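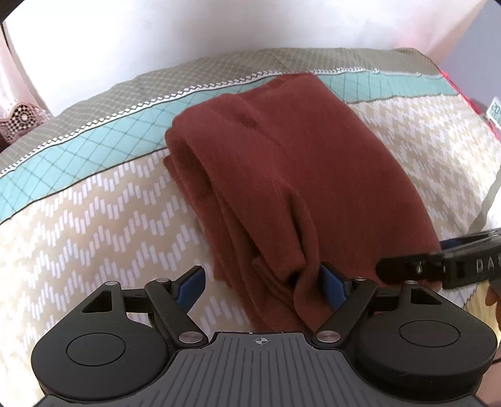
*Two hand-held grippers and a folded red textile on a patterned duvet.*

The technician who looks after the hand-held grippers at Galis keeps them in pairs and services them in pairs. Each pair has a number and a logbook. Pair 1113 has been in use longest, and its book is the thickest.

"People ask me about the software first," the technician said. "Most of what I do is pads and pivots."

The pads are the blue pieces on the inner faces of the jaws. Cloth is hard on them, the technician said, especially towels and anything knitted.

"Lint gets on the surface and the grip goes. You squeeze, the fabric slides, and the person holding it squeezes harder. Then the linkage takes the load."

Pads are wiped after each household visit and checked with a gauge after 200 folds. If the two pads on one gripper differ in thickness, both are replaced. The spares come from Basevik, which changed its adhesive last March. The technician still presses each new pad in a clamp overnight.

The pivots come next. The silver caps on the linkage joints are left in place unless a joint feels stiff. To test one, the technician opens and closes the jaws slowly by hand, with the tool held upright and then on its side.

"You feel it before you can measure it. There's a little step in the movement. If I get that step, I open the joint, clean it and put it back with 3 drops of light oil. More than that ends up on somebody's bedspread."

Calibration is done last, once the jaws move freely. Galis used to send the tools to a bench at Kalthorpe for this, and a pair could be gone for 2 weeks. The work is now done in house with a jig made by Mandagi. The jaws are closed on a set of blocks, and the reading at each width goes in the logbook.

Asked what operators could do better, the technician mentioned storage.

"Don't leave the jaws clamped shut in the case. The pads take a set, and I have to change them early. I've put a label on the lid. Some people read it."

Pair 1113 is due for new pads on both tools.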